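Why I went to the bus meeting

21/07/2021

I am not a person who goes to public meetings. My English is good for work, but in a big room I become slow, and when I have found my sentence the subject has already changed. But the county wanted to cancel the number 8 bus, and I take this bus every morning from Dalgleish, so I went.

The transport board had already signed a contract with Wanero in February. They showed us one page about it. A man in the first row, Mohcine Hamdy, asked why only one company had made an offer. The chairwoman answered that the question was "noted." He asked again and it was noted again. I had to look at my shoes so I would not laugh.

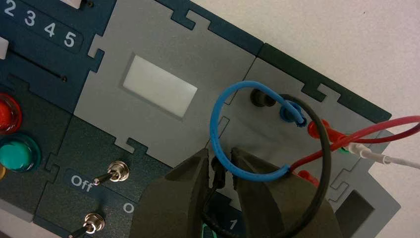

We were roughly 20 people, and each of us could speak for two minutes. I had written my text at home and practiced it in the kitchen. I said that without the 8, the people on our side must walk to Grurkora Road and wait there for the 6, and that the 6 is often late in winter. My voice was shaking a little — I think they understood me anyway. One board member wrote something down.

They did not vote. They will ask Wanero for the missing papers and meet again in five weeks. I have already asked my boss at Rekine if I can leave early that day, and she said yes.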